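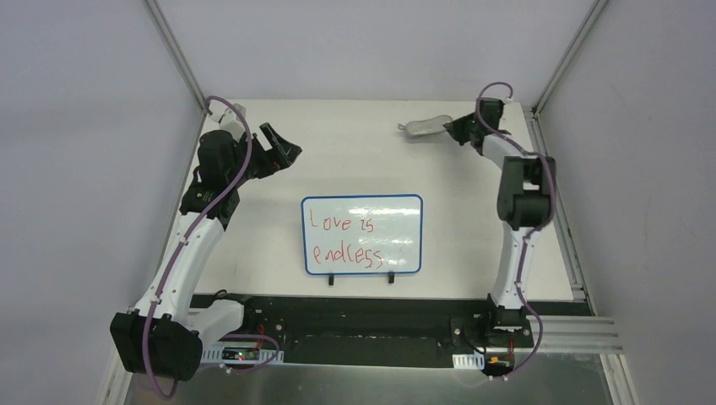
Attachment 1: the two-arm bench at Wutia, right arm at the grey piece, whiteboard between the arms.

Ticket 353, opened by Trinidad Painemal, packing room, Wutia
Priority: low, but it's wearing on us

Hi Kristaps, hope February is treating you kindly over there. The right arm has been stopping partway through its run again, usually once the afternoon crew is in, and it sits there for roughly 30 seconds before it carries on. The left one behaves beautifully. I know it's a small thing, but Ren used to do this job by hand and now minds the bench and the labels both, so every pause has her walking back across the room to check.

Reply, Kristaps Navickas, Zesavgate support
Thanks for such a thorough note, Trinidad! Could you check that the purple cable on the right arm has some slack at the loop above the wrist, then restart from the panel? Please also take the whiteboard off the table during runs, lovely as the message is.

Update, Trinidad, 1300 hrs
Slack looks fine to me. Restarted, and there have been 35 runs with one pause. The "Love is endless" board will go up on the wall by the kettle. Ren would like to know if the pause could sound a chime, to save her the walking. Leaving this open until you've had a look.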